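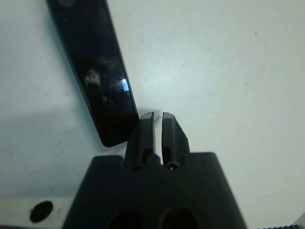

Kurkstead Wetland Turtle Survey
Progress report, Feb 22, 2002

Hi Ivone,

You asked for something short this time, so I'll skip the background and get to the turtles. We're well into the second half of the season and I'm pretty pleased with how it's going (much more than I was in November, when the creek came up over the track and we lost a fortnight!).

The long-necked turtles are doing fine. We've now marked almost 100 of them across the two swamps, and 60 of those have turned up in the traps a second time, so Alby can finally start on his population estimate. Most are adults with nicely worn shells, plus a handful of youngsters no bigger than a biscuit. I'd love more young ones, but they hide in the thick weed and the nets don't sit well in there.

Nesting is the worry. Females were coming up onto the sandy bank on the Dervishi side after every decent rain, and foxes were digging out the eggs by morning. We put mesh over 6 nests and all of them were still untouched when I last walked the bank. The unprotected ones I'd rather not talk about. If there's any money left in the equipment line I'd like to spend it on more mesh, please.

Orkgate Lagoon has been slow. The water's dropped a fair way and the turtles seem to be sitting it out in the mud or walking off to the farm dams. The neighbours have been ringing me when they find one on the road, which has been a terrific help, and I've got a decent map of crossings out of it.

Spending is on track apart from fuel, where I'm a bit over. The Grivar boat is back from repair and no longer leaks at the stern. Receipts are in the post.

Next up is another round of trapping at both sites before the weather cools, then I'll get the shell measurements typed up. Alby has the first batch of data sheets already and grumbles about my sevens. You're welcome to come out for a day, bring old shoes.

Cheers for now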